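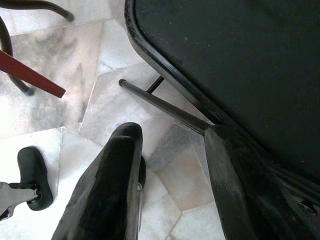 Codum two-arm home kit, acceptance checklist
Completed by Gintarė Laur, February 15, 2023. Copy to Sérgio Calado at Barros, who asked for comments and is getting them.

1. Floor and clearances
Tiles level, no rugs: PASS
Furniture legs clear of the arms at rest: PASS, narrowly
Comment: The brochure says the kit suits "any living space". The manual, page 7, would like that space to own less furniture. I'd side with the manual.

2. Test panel
Stands on its own legs without help: PASS
Paper sheets stuck flat: PASS
Nothing on the floor directly under it: PASS
Comment: Marble-look board on a marble-look floor. If the vision software is going to sulk about anything, I'd have put my money on this.

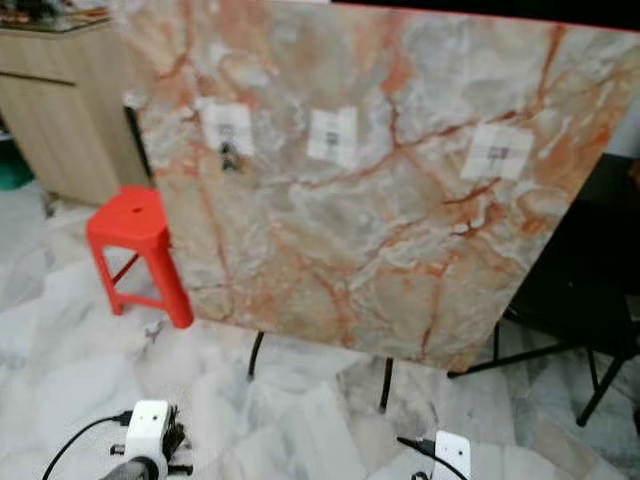 3. Latch station
Approach speed held under the set limit: PASS
Fingers meet the latch before the wrist meets the board: PASS
Cable slack at full reach: COMMENT
The cables leave the wrist in a generous loop. Generous is fine until the loop finds a chair. Please quote for clips – the colour doesn't matter, whatever the catalogue says.

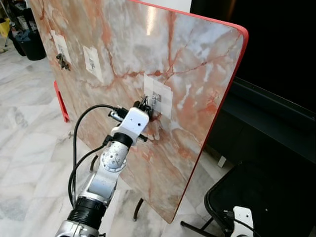 4. Key handling
Small metal items held at the fingertips: PASS
Both grippers able to work close together: PASS, see below
Emergency stop within a person's reach: PASS
Arnaldo Mota wanted a bigger gap between the wrists written into the procedure. I've written it in.
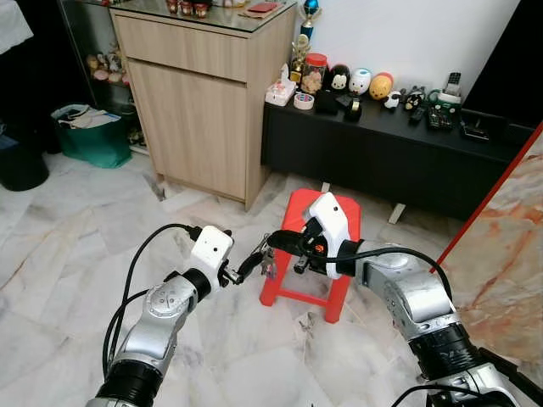
The gap is now a line in the start-up sheet, to be initialled each morning. Keys only for the time being. Glass jars, trophies and anything with a face stay off the task list until Tiago Patrício has signed for breakages.

5. Paperwork
Serial 2828 matches the delivery note: PASS
Service plan: NOT ACCEPTED
Comment: $987 a year, plus over $500 for a call-out, which the plan apparently doesn't cover. Celeste Antunes has asked Codum what it does cover. Reinspect in June.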